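Ticket 2072: Label printer skips every other label
Product: Flamik desktop label printer
Opened by: Zinhle Maluleke
Status: Solved (by me, sort of)

Hi folks, me again! I sell jam and pickles out of my kitchen and I print all my own jar labels. Up until Saturday the printer was a dream. Now it prints one label, spits out a blank, prints one, spits out a blank, and so on until the roll is gone. I've thrown away more labels than I've stuck on jars this week and they aren't cheap.

What I did before writing in:
Turned it off and on (of course).
Took the roll out and put it back in.
Uninstalled the driver and put it back. The printer showed up twice in the list after that, so I deleted the one that said offline.
Printed the test page from the button on the printer. Same thing, label, blank, label, blank.

I'm on the small rectangle labels, the Jakico ones with the gap between them. Same brand I always buy, but a new box.

Reply from Gil-soo Ha, support
Hi Zinhle, thanks for trying the button test, that rules out the computer. Can you check that the media type is set to gap and not black mark? Then run the calibration: hold the feed button until the light blinks 4 times and let go. It should push out a few labels and stop at an edge.

Zinhle Maluleke
OK so it was already on gap. I ran the calibration and it pushed out 11 labels before it quit, and then it stopped with half a label hanging out the front. Ran it again and it did the same dance. I also tried an old roll from the back of the drawer (the round ones I used for the June market) and those print fine! So it's the new box, right? Except my neighbor So-yul has the same printer, and she ran a strip off my new roll with no trouble at all. Now I'm really confused.

Gil-soo Ha
That's a helpful test. Round labels have a lot more open backing between them, so a weak sensor can still find the gap. I think yours is dirty. Unplug the printer, open the lid, and look for the little clear window under where the labels run. Wipe it with a cotton swab and a bit of rubbing alcohol, let it dry, then calibrate again. Please also check that the sensor slider is lined up with the middle of the roll.

Zinhle Maluleke
Well, the slider was all the way over to the left. I must have bumped it when I was cleaning out the roller. And the window had a smear of label glue on it with paper dust stuck all over, yuck. I went through three swabs. 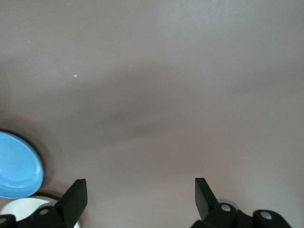

The dust is what I want to ask about, before you close this out. I cut my label strips apart right next to the printer and the bits get everywhere, and a dull taupe tabletop like this one doesn't hide much, so even one tiny white speck jumps out at you. I'm guessing I should be looking at the inside of the printer the same way. How often do you wipe the sensor if you print most days? The manual just says "regularly" and that could mean anything.

Gil-soo Ha
Once per roll is a good habit, when you have the lid open anyway. Do the roller at the same time, and move your cutting spot away from the printer if you can. How did the calibration go?

Zinhle Maluleke
Oh shoot, I forgot to say! It fed out a few, stopped right on the edge, and I've printed a whole batch of plum labels since then with no blanks. I did have to nudge the text down a hair in the label software because it was sitting too close to the top, but that was easy. Cutting mat is moving to the other counter tonight. You can close this one, and thank you!

Ticket closed by Gil-soo Ha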